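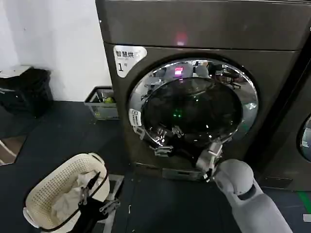 Right gripper at the rim of machine 1, left one on the basket

Door pull stalls: how to clear the fault and stop it coming back

Applies to the two-arm laundry setup at Bellham, anything on the Ornska controller. Fault code 2377, "grip force over limit". Had it again Wednesday, twice before lunch.

What happens – right arm goes for the door, fingers land too low on the ring, controller keeps pulling. Force climbs, arm locks. Left arm stays clamped on the basket the whole time, so don't yank the basket.

Before you touch anything
Hit the stop. Wait for the arm light to go out. Hands out of the gap between the door and the arm, it can drop a bit when the brakes let go.

Clearing it
1. Switch to hand guide, speed 50 or lower.
2. Open the left fingers first. Then the right.
3. Back the right arm straight out. No twisting, it'll scrape the chrome.
4. Open the door by hand and check the hinge side. Anything bent, stop and tag the machine.
5. Clear 2377 on the panel. If it comes back right away power off and wait 600 seconds. Yes the full time. 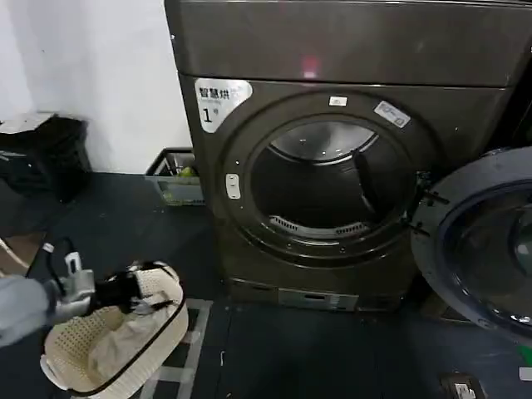

Hideaki Shimada

Restarting
Door wide open, drum empty. Basket goes back by the tape marks on the floor, if its off the arm reaches for the wrong spot. Run the door routine 2 times with no laundry and a hand on the stop. Then let it pick.

Still stalling? Redo the grip point. Old Posbridge file has the ring too low, dont load that one. Use the September file. More than one person has mixed them up, names are nearly the same.

Log the fault even if it clears.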